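3.2 Materials and outlets

The survey was carried out in four settlements of the Murín valley, where the last bakery closed before our study began. Bread and sweet baked goods now come to the valley by van, and the households buy them in sealed packages. We wanted to know how long such packages stay in the home before they are opened, and what share of the content is finally thrown away.

Two distributors serve the valley. Vosetti delivers to the shops in the upper settlements, and Vokon delivers to the lower ones and to the school canteen. Both agreed to give us their delivery lists for the whole period of the survey. The lists contain the type of product, the number of packages and the date printed by the producer, but they do not contain the price. Prices were therefore written down by our interviewers in the shops, always on the day of delivery.

We use the term "small package" for any sealed product meant to be eaten by one person at one time, and "family package" for everything larger. Small snack packages were kept in the sample because many respondents named them as a replacement for bread at breakfast (Figure 1a). In the first version of the questionnaire they were missing, and the answers from January, when this version was tested, are not used in the analysis.
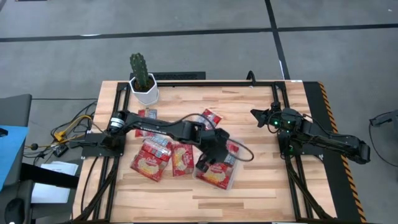 3.3 Household diaries

Each household received a paper diary with one page for each day. The person who usually does the shopping was asked to write down every baked product that was bought, opened, finished or thrown away. We did not ask for weights, as our test had shown that people stop filling in the diary when a scale is needed. Instead, the amount left over was marked on a line divided into quarters.

In total, 668 households returned a diary which could be used. These diaries contain 1633 entries of the type "thrown away". Diaries with more than 3 empty days in one week were excluded, also when the rest of the diary was complete. The collection of diaries ended in September 2009.

The way of closing an opened package was recorded in a separate column. Respondents could choose between a clip, a knot, a twisted end, another container, or no closing. This column caused more questions than any other part of the diary. Several households wrote that they twist the bag in the morning and put a clip on it only in the evening, and in such cases we took the evening answer. For plastic bags the difference between the twisted end and no closing was not always clear to the respondents (Figure 1b), so these two answers are joined in all tables of Section 4.
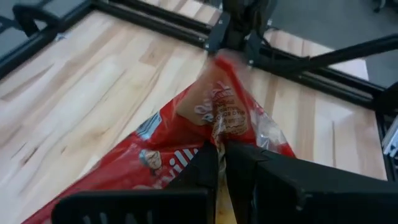
Figure 1. Packaged food of the kinds included in the survey: (a) small snack packages; (b) plastic bag with a bread-like product.

A further difficulty was the meaning of "opened". Some respondents counted a package as opened when the first slice was taken, others when it was moved from the shop bag to the kitchen. We corrected the second group by hand where a remark in the diary allowed it. The entries were then typed into the Witotent database by 2 persons working separately, and the differences were compared with the paper diary.

It should be mentioned that households with a freezer behaved in a different way. They bought more family packages on one day and opened them later, and the date printed on the package had little meaning for them. For this reason the freezer is treated as a separate variable in the model, and we report the results for both groups.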